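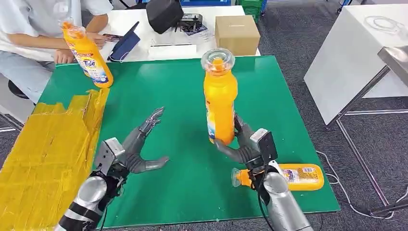

Spent Sunday with the new Darnov grasp planner. The release notes call it "object agnostic." I have some questions about the word agnostic.

First one: why does the config file still have 3 separate bottle profiles in it? If the planner doesn't care what the object is, I should be able to delete those. I deleted them. It fell back to a default box and aimed for the middle of that.

Montecinos people keep telling me to feed it more data. Fine, we have 500 episodes. 112 of them have timestamps where the wrist stream and the joint states disagree. More of that won't help - fix the logger first. 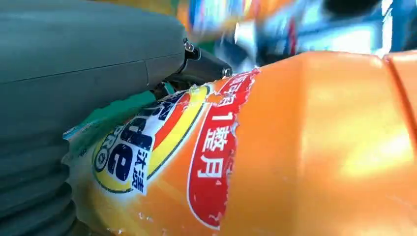 Also, please stop showing me pose confidence from the head view as if it covers contact. Once the fingers close, that number is stale and the wrist view is mostly label. The planner still prints it to 2 decimals.

Skultton at least writes "estimate too old" to the log and stops. Ugly, slow, and I trust it more.

Before anyone asks, yes, I read the Drostby benchmark. Upright objects, fixed spacing, no one handing anything over. Put a bottle on its side and rerun it, then post the failures too.

Logger patch is in my branch. The planner stays off by default until the fallback gets fixed.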